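The Bin Will Not Save You

A shallow tray on the counter is the latest cure for household clutter. I gave it a hallway, a bathroom and most of January.

The class met in the back of the Le Roux housewares store in Hunport, between the shower caddies and a wall of glass jars with bamboo lids. It cost $47, which bought two hours of instruction and a cup of coffee. The bin itself was extra.

I should say what I mean by the bin, since the people who sell it are careful to say it isn't a basket and it isn't a drawer. It's open at the top and low at the sides, so that everything in it can be seen at once. You put it somewhere central. Whatever is lying around the house with no place of its own goes in, and at the end of the day you empty it. Kelterik makes the one Le Roux carries, in three finishes, and calls it a Landing. The large one is $85. A roasting pan costs less and is the same shape.

Nosipho Du Plessis teaches the class. She used to run the stockroom of a fabric wholesaler, and she has a stockroom person's contempt for lids. "A lid is a way of lying to yourself," she told us, and several people wrote it down. I wrote it down too. Then I looked at my own notes and wondered what it meant. There are lids on my flour, my paint and my trash can, and I don't believe I'm being deceived by any of them.

She was good company, though, and she had plainly spent a lot of time in other people's kitchens. She talked about the spot every house has where things pile up: the end of the counter, the third stair, the top of the dryer. Her argument was that you will never get rid of that spot, so you might as well give it edges. I found this more persuasive than anything printed on the Kelterik box, which promises "a calmer home in one gesture."

The trouble began when I brought one home.

My spot is a shelf in the hallway, between the front door and the bathroom. I put the bin there on a clear shelf and felt the small, cheap thrill of a new container. By dinner it had a tape measure, a dog leash, two hair clips and a library card in it. I emptied it at ten o'clock that night in under five minutes. The leash went on its hook. The clips went in the bathroom. The library card went in my wallet, where it had not been for a long time. I was ready to write a very different article.

What was left was a rubber foot. It was black, a little smaller than a quarter, and had plainly come off the bottom of something. I turned over the toaster, the lamp and the laptop stand. All of them had their feet. I put it back in the bin.

The next night there was the rubber foot, plus a plastic clip shaped like a question mark. Then a key. Then a marble, which in a house with no children under twelve raises questions of its own. None of these things had a home, and I did not have the nerve to throw any of them away. You throw out a clip like that and the blind falls down a week later.

I raised this with Du Plessis by phone. She said it was very common and that the answer was to make a decision about each item. I asked how you make a decision about an item when you don't know what it is. She said that if I didn't know what it was, I didn't need it. I asked whether that was true of the key. There was a pause, and she said keys were a separate category.

Keys are a separate category. So, it emerged as we talked, are batteries, foreign coins, anything that came with an appliance, single earrings, and toys. By the time we had finished with the exceptions, I could not think of much in my bin that the rule covered, apart from a twist tie.

I wanted to know whether I was just bad at it, so I asked around. A couple in Hollham who took the same class last fall let me come over and look at theirs, provided I didn't use their names. They have the large Landing on a bench by the kitchen door. They emptied it every night for 23 days (they kept a chart on the refrigerator, which is still up) and then they had guests. When I visited, the bin had a smaller bin in it. The smaller bin held the things they had decided they would decide about later. She thought the system was working. He thought they had bought a tray to keep their mess in. They were polite about it in front of me.

I went through the whole thing on their bench with their permission and made a list, and it came to 63 items. What struck me was how few of them were junk. Nearly everything was a perfectly decent object that had been picked up in one room and put down in another. Scissors, sunscreen, a good pen. A hand had been full, or the phone had rung. No finish of sheet metal is going to fix that.

There's a grander claim behind these classes, and it is the one I distrust most. It says that a thing left out costs you something every time you see it, a little tax on the attention, and that collecting the loose things in one place lifts the tax. Du Plessis put it as "visual debt." I asked where the figure on her handout had come from, the one about minutes lost per day, and she said it had been on the handout when she took over the class. I haven't used it here.

In my own hallway, what happened was simpler. For two weeks the rest of the shelf was clear and the bin was full. I stopped seeing the bin. I saw it again only when I needed the leash and had to dig.

Has anything stuck? A little. I put up two more hooks, at $3 apiece, and they have done more than the Landing did. The hair clips live in a mug. The key, I found out, opens the gas meter box, and it now hangs inside the closet door with a tag on it. The rubber foot is still with me.

Open bins do have one real virtue, and it works against the people selling them: they show you exactly what kind of problem you have. Put a blue round hairbrush in one beside a yellow toy brick and a light green plastic something that might be a cup or might be a cap, and it's clear which of the three is which sort of trouble. The brush belongs in a bathroom and could be walked there now. The brick belongs with other bricks, assuming anyone knows where those are. The green thing will be there in the spring. You can give it sloped metal walls and a flat floor with room to spare, and it will go on needing somebody to pick it up, turn it over and say what it is. I've moved the Landing to the garage, where it holds potting soil very well.

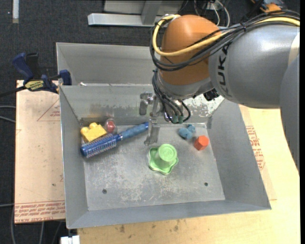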